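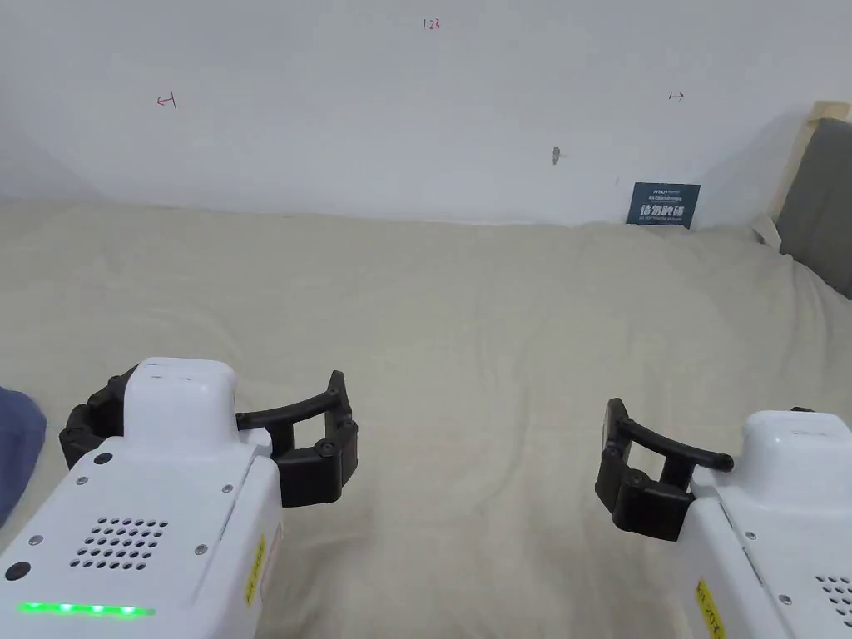

Macario Olvera doubts the new service schedule will last through the spring. Ider, the laundry automation firm, told its technicians this month to check the pivot pins on every pair of hand-held grippers after 170 hours of use, down from the old interval of once a quarter. The finger pads are to be swapped at the same visit, worn or not.

Olvera said he had seen three such schedules come and go, and that a pin usually works loose when someone tightens it in a hurry. The company says its Cevar workshop logged 114 gripper faults last year – it has not said how many involved pins.

The grippers are used on bedding, where a finger that closes a little off center tends to drop the fabric. Sarahí Ibarra, who runs the workshop, wants each pair calibrated together after any repair. That adds time, and the schedule sets none aside for it. Ider said it would look at the figures again in the summer.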